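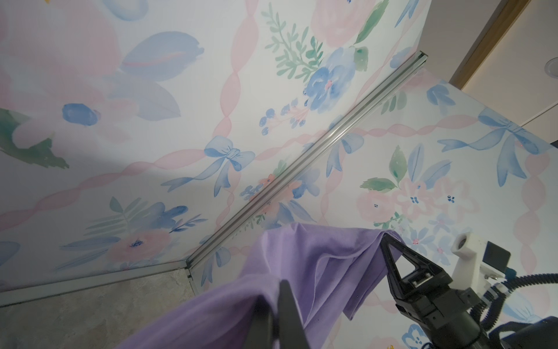
The corner, floral paper both sides, purple cloth in front of the trim

Cleaning floral wallpaper next to a corner trim strip — how without wrecking it?

posted by Xuelian Dai, Friday

Hi all, hoping someone's done this. We've taken on the back bedroom at my aunt's in Fovthorpe and most of the room is papered in this watercolour pattern, pink roses, blue bows, loopy pink ribbon stripes. I know it's not everyone's taste but she loves it and it's staying. The problem is the corner. There's a narrow silvery grey strip up where the two walls meet, and a matching one along the bottom for the skirting. Can't tell if it's metal or plastic, it's shiny anyway.

Dust collects down both sides of the strip and in the bottom corner especially. I tried a damp cloth along it and then panicked, as I don't know if the paper is washable. No roll left over, no label, aunt can't remember where it came from. She thinks 2 rolls were bought from a shop in Flillstead that has since shut.

So —
is there a way of testing if it's washable
what do I use on the strip that won't go on the paper
and the edge of the paper right by the strip, do I leave it alone or can it be wiped as well

I have microfibre cloths, washing up liquid, white vinegar, one of those soft paintbrushes. Don't really want to buy a special product. Have to be done before she's back in November. Thanks in advance

Cor Claeys

Test first. Somewhere that doesn't show, behind the wardrobe or low down behind the door. Cotton bud, plain water, dab it on and wait a minute. If the water sits on top in a bead it's most likely vinyl or coated and you can wipe it gently. If it soaks in and the paper goes dark, stop, that's plain paper and you do it dry only. Also look whether any blue or pink comes off on the cotton bud. If it does, dry only, doesnt matter what the water did.

Dry method: your soft paintbrush, top to bottom down the side of the strip, hoover nozzle held near it but not touching. Then a dry microfibre folded over your finger for the strip itself. Do the walls before the skirting or you'll be doing the skirting twice. Ask me how I know.

For the strip, barely damp cloth. Wring it, then wring it again. One drop of washing up liquid in a bowl of warm water is plenty. Go along the strip lengthways and never across, across is how you catch the edge of the paper and lift it. Dry it straight after with a second cloth, water runs down and sits at the bottom where it meets the skirting piece and then gets in behind.

I'd leave the vinegar in the cupboard. Fine on glass but I've seen it leave a dull patch on shiny trim and you don't know what yours is.

If the strip is sticky rather than dusty, use low tack tape on the paper each side — but test that behind the wardrobe too!! Some papers come off with the tape.

Tineke Michiels

just use a baby wipe, did my whole hallway with them, took 40 minutes. no problems at all. mine was plain cream though

Xuelian Kang

Please don't use baby wipes on a pattern like that, they leave a film and it shows when the light comes in sideways. Cor's answer is right.

Only thing I'd add is the colour of your cloth. Strong coloured microfibres can let go of a bit of dye the first few times they're wet. Wash it on its own at 60 with no softener, or use a white one for anything damp and keep the coloured ones for dry dusting. White also shows you if the pattern is rubbing off.

And for marks on plain paper (not dust, actual marks) a lump of white bread rolled into a ball works, old trick, dab dont rub. Hoover the crumbs. If the paper is already lifting by the strip a tiny bit of border adhesive on a cocktail stick, press it flat with a dry cloth, leave overnight before you do any cleaning near it.

Xuelian Dai

Thank you both. Did the cotton bud thing behind the door, it beaded and no colour came off, so going with the barely damp cloth. Will do the bottom corner last. Off to find a white cloth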